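Workshop notebook, Pendham, ground floor
Last updated: 3 weeks ago by T. Rustad
Filed under: Storage & benches > Layout notes

5/9/24

White table and perforated cabinet, continued from the March notes.

Cabinet first. It had been standing tight against the wall, and the back panel picked up a line of condensation marks during the cold spell. Pulled it forward and levelled it. The floor falls slightly towards the door, so the front left caster is packed up further than the rest. Checked with the short level on the top and on both sides. Doors no longer drift. The casters have now been cleaned, as the dirty ones left two dull arcs in the floor finish last time it was shifted. Those will not polish out with the ordinary cleaner. Tried twice, stopped.

Clearance behind the cabinet is 60 mm at the narrow end. Enough to get the flat brush down, not the vacuum nozzle.

The perforations were half blocked with dust. Dry brush, then a damp cloth, then the brush again. A wet cloth on its own pushes the dust into a paste that sits in the holes and dries there. If anyone does this again, brush from the inside outwards.

Table next. The top was wiped down with Filleo diluted as on the bottle, then plain water, then dried. Two old rings near the back have gone. A faint yellow patch has not, and I suspect it is the Tilura adhesive from the signage job. Left alone. Solvent on that top is a bad idea without a test piece and we do not have a test piece.

The long-standing complaint about this table is the outline. The right-hand side does not run straight. It goes in at the notch towards the back and comes out again lower down, and anyone setting things out by eye assumes a straight line between the two. Small pots then end up closer to the drop than intended. I set a working margin of 50 mm inside the edge, following the curve, and marked it in pencil for the time being. Pencil wipes off with the Filleo, so it will need redoing after each clean until we agree on something better.

Second complaint is visibility. White pots on a white top under the ceiling light are poor. Clear plastic is worse. With the main light on, the only thing that gives a clear piece away is a glint or two, and from the door side even that goes. Lids are the practical answer. A red lid can be found from across the room and a white body with a red lid is as good as an all-red pot for this purpose. A dark patch in the middle of the lid helps again, and gives the eye something to settle on where the gloss throws back the light.
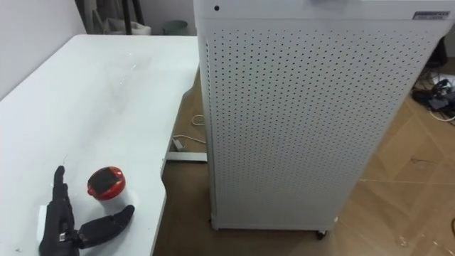

Ulla Myklebust said the margin is the wrong fix and that pots should not be standing on the table at all between jobs. Her argument is that a line on a curved edge gets ignored within a fortnight, and that the cabinet was bought so the table could be kept clear. She would put everything lidded on the second shelf and allow only the piece in use on the top.

I agree as far as lidded pots go. Less sure about the clear plastic. It has to be laid out somewhere to be checked for cracks, and the cabinet shelves are no better for light than the table is. Compromise for now:

- Lidded pots: second shelf, lids facing up, tabs all the same way.
- Clear plastic: table, towards the back, one piece at a time, on the grey mat when the mat is available.
- Anything long and thin: not parallel to the edge. It rolls or gets swept off with a sleeve.
- Nothing on the projecting lower part of the top, where people pass.

The grey mat is at Grønli. It went over with the spring boxes and was not on the return list. I have asked for it back.

Lids. Weighed one full pot with its lid on as a check on the shelf loading: 361 g. That is well inside what the shelf takes even if the whole row is filled, so the sag on the second shelf has another cause. Took the shelf out. One of the support clips was in upside down. Turned it round and the sag has gone. The clip is slightly opened out from being loaded the wrong way and I would replace it when the next order goes in. Not urgent.

Some of the lids are hard to lift. The tab is the right place to start, with a thumb underneath and the other hand holding the body. Pushing up all round with a fingernail works but marks the rim. Two lids have marked rims already and they still seal. Tested by inverting each over the sink with water in for 14 minutes, no drips. The test is crude but the contents are dry powder, so it is stricter than the use.

Labels: the patches on the lids are to be left as they are until the paint pen arrives. Do not write on the bodies. The last lot of writing on white bodies was in pencil and could not be read under the ceiling light, and felt tip comes off on the fingers.

Light. Tried the room with the side lamp on and the ceiling light off. Shadows are longer and softer and the clear plastic shows up much better, contours as well as glints. Reflections off the floor become annoying instead, low down between the table and the cabinet. Turning the lamp a little towards the wall takes most of that away. I have put a strip of tape on the lamp base to show the position. Please put it back to the tape after moving it.

Gap between table and cabinet: left as it was. The doors need it.

To do
- Redo pencil margin after next clean, or drop it if Ulla's shelf rule holds.
- Replacement shelf clip.
- Mat back from Grønli.
- Test piece for the yellow patch. Ask whether the offcut from the original fitting was kept.
- Brush behind the cabinet again before the heating comes on.

T.R.

Comments (4)

Ulla Myklebust
Shelf rule is on a card inside the left door now. I have left your pencil line alone. For the record I still think masking tape would be better than pencil if you must have a line, the low-tack sort, and it follows the curve if you use the narrow roll.

T. Rustad
Narrow roll tried on the notch. It lifts at the tightest part of the curve after a day. Short overlapping pieces hold. Will do it that way if the line stays.

ground floor bench
Is the second shelf the second from the top or the second from the bottom? The card does not say.

Ulla Myklebust
From the top. Card amended.

Tags: benches, lids, shelving, cleaning, lighting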